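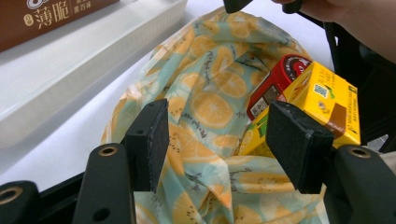 Citrus-print bag, with a red can and a yellow drink carton in it.

Thread on fabric shopping bags: what they weigh, how the handles are sewn, how to wash them and when to stop using them. I have been repairing bags for the Pillville repair table since December and the same faults keep coming up.

1/ Most failures are at the handles. The cloth in the body of a bag rarely gives way first. The stitching pulls out of the top hem, usually on one side, and the other three points then take the load.

2/ The common factory method is a single line of stitching across the strap end. It holds bread. It does not hold tins for long. Look for a box with a cross in it. If you can only see one line, add the box yourself before the first use.

3/ Thread: polyester, size 40 for light bags, heavier if your machine will take it. Cotton thread looks nicer on cotton cloth and wears through sooner where the strap flexes. Stitch length 3 mm. Shorter than that and you are making a perforated line in thin cloth.

4/ Needle: size 90 for ordinary thin polyester, size 100 where the strap is folded double under the hem. A blunt needle snags slippery fabric and leaves a ladder beside the seam. Change it more often than you think you need to.

5/ Put a patch behind each strap end. A square of any closely woven cloth, 60 mm a side, inside the hem. This spreads the pull over more threads. I use offcuts from old pillowcases. Colour does not matter, it is on the inside.

6/ Strap length. Long straps let the bag go over a shoulder but it then swings against the leg when carried by hand. Short straps are better for heavy loads. I cut mine at 60 cm including turnings and have not wanted to change it.

7/ Weight in the hand is a poor guide to strength. The Rindum fold-up bag I have feels like nothing and is on its original seams. The Siteck one is twice as thick and lost a handle in its first month. The difference was the stitching, which is easy to check in the shop - turn the bag inside out.

8/ Seams inside the body: a plain overlocked edge frays once the loops catch on something. A French seam takes longer and encloses the raw edge. If you are only repairing, bind the edge with tape and leave the original seam alone.

9/ Washing. Cotton at 60, printed polyester at 40. Do not tumble dry thin polyester. Turn it inside out so the print rubs less. Bags used for raw meat should be kept for raw meat and washed after each trip.

10/ Ironing: cotton, yes. Polyester, cool iron with a cloth between, or not at all. Any coating on the inside will stick to the plate. Test a corner of the hem first.

11/ Packing. Cans and cartons upright at the bottom, over the seam if there is one. Anything with a sharp corner goes in the middle, away from the sides.

12/ When to give up: if you can see light through the cloth next to the seam, new stitching will only tear the next row of threads. Cut off the straps and keep them. The Chaimongkol webbing I took off a worn-out bag is now on its third body.

13/ Pattern for the patch and strap layout to follow when I have redrawn it - the current one has the fold line on the wrong side.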